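Part 4: Setting up the table top

Okay, the legs are on, the frame is square, and you have had your coffee. Now we get to the part I like best! If you skipped Part 3 and your frame still rocks when you lean on it, please go back and fix that first. A table top will not pull a twisted frame straight. I tried it on my first Durneo and ended up taking all the screws out again.

I'm Ida Fuchs, by the way, for anyone who landed on this page from a search. I put together a lot of worktables for the Curgate studio, and this guide is my own rewrite of the leaflet that comes in the box. The drawings in the leaflet are fine. The words are a bit thin.

What you need for this part

The top itself, still in its paper
The bag of short screws marked B
A hand screwdriver (not the electric one, put it away)
A soft blanket or an old bedspread
A tape measure
Fine sandpaper
Table oil or hard wax, whichever you picked in Part 1
Two clean cotton rags

Before you start

Let the wood sit in the room overnight. Mine came off the truck on a chilly April morning and I left it flat on the blanket until the next day, and it lay much nicer on the frame than the one I rushed. Open the paper at both ends but leave it around the middle.

Caution: Do not lean the top against a wall or a radiator while it rests. It will bow, and getting a bow out of a wide board is a miserable job.

Fitting the top

1. Spread the blanket on the floor and lay the top on it face down. The good side is the one with the longer, cleaner grain. If you honestly can't choose, wipe both with a barely damp rag and pick the one that looks livelier.

2. Turn the frame upside down and set it on the top. You want the same overhang on both long sides. Mine came out at 5 cm. The short ends can have more if you plan to clamp things there (I do, all the time).

3. Measure from the frame to the edge in each corner. Nudge, measure again, nudge again. This takes longer than you think it will, and that's fine.

4. Start all the B screws by hand, a couple of turns each, before you tighten any of them. They go through the slotted brackets. Put each screw in the middle of its slot so the wood can move a little with the seasons.

5. Tighten in a criss-cross order, snug and no more. When the bracket stops wiggling, stop turning.

Caution: Use only the short screws here. The bag marked C looks nearly the same, and a C screw will come right up through the face of your nice new table. Ask me how I know.

6. Get a friend and flip the whole thing together. Lift by the frame, never by the top. Put it down on all four feet at once if you can manage it.

Which way the grain goes

I get asked about this one a lot. The grain runs the long way on the board, and I like to set the table so the long side faces the window. Daylight then rakes across the surface and you can see every crumb and every scratch, which sounds annoying, but it makes the oiling so much easier.
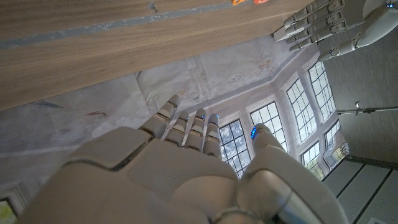
If your room only lets you put the table the other way around, go ahead, it will be just as sturdy. Just bring a lamp down low on one side when you get to the finish, and move it along as you work.

Easing the edges

The edges come from the factory pretty crisp. You will be resting your forearms on them for hours, so give them some attention.

7. Fold a piece of fine sandpaper over a cork block and run it along the top edge at a slant, with long light strokes. Go from one end to the other without stopping in the middle, or you'll make a dip you can feel.

8. Do the same to the underside edge. It catches on sweaters otherwise.

9. Round the corners just a touch. I do five or six strokes, then check with my thumb.

10. Vacuum the dust, then wipe with a dry rag. Vacuum the floor too, while you have the thing out.

Oiling

11. Open a window. Pour a small puddle of oil in the middle of the table and spread it with the rag, always along the grain. Thin is good. Thinner than that is even better!

12. Leave it for 5 minutes, then wipe off everything that hasn't soaked in. Look at it from the side, with your head down near the surface, and chase the shiny patches.

13. Let it dry overnight and do a second coat the same way. The Ullimow oil I use wants a third coat on the ends, where the wood drinks it up.

Caution: Oily rags can heat up and catch fire on their own when they're bunched together. Lay them flat outdoors to dry, or put them in a metal can with water and a tight lid, and follow your local rules for getting rid of them. Never toss them in the trash in a ball.

Note: Keep hot mugs and anything wet off the surface for the first week. I know, I know. Put a tray down.

Marking your table

This bit is optional, but I like having a guide line to square things up against. Wait until the finish is fully hard, then try low-tack tape parallel to the long edge. Measure in from the edge at both ends, make a tiny pencil tick at each, and stretch the tape between the ticks in one go. If you put it down bit by bit it wanders.

Peel up one end after a day to check that it isn't lifting the finish. If it is, take it all off, give the table another week and try again.

If something is off

The top creaks when you lean on it: one of the brackets is loose, usually a middle one. Snug it up by hand.

The table rocks: try it in a different spot before blaming the table. My floor at home is terrible. If it still rocks, turn the adjustable foot at the low corner until it touches.

The surface feels sticky after two days: too much oil. Rub it down hard with a dry rag and some patience. If that doesn't help, put a little fresh oil on the rag, loosen up the sticky layer, and wipe it all off right away.

Part 5 covers the drawer and the Hjaltadóttir clamp rail. Keep the C screws handy, you'll need them for both.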